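Sorting Bins, Bench Series
Nerby workshop, Flallholm. Page updated August 26, 2019.
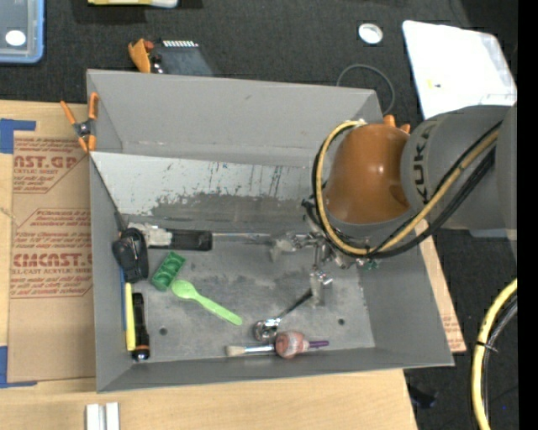
Mixed hand items in the gray bin: long tool with black grip, black flashlight, flat yellow stick, blue strip.

The bins on this page are open-topped, with sloped walls, and sit directly on the bench top. Sloped walls let long items settle toward the floor of the bin, and they can be lifted by the handle or the shaft. Scuffing on the floor and on the pale panel is surface wear and does not affect use.

Long tools are stored flat. Flashlights go along a side wall, parallel to other narrow items, so that they do not roll under the larger pieces. Corded items should be coiled before they go in.

Each bin is assigned a number from 1 to 54 on the stock sheet. Small hardware is kept separately in bags of 100, and tent pegs from Justatent in boxes of 20. Bin contents are checked against the sheet every January. Replacement bins are ordered through Cheng; allow for the outer rim when measuring shelf depth.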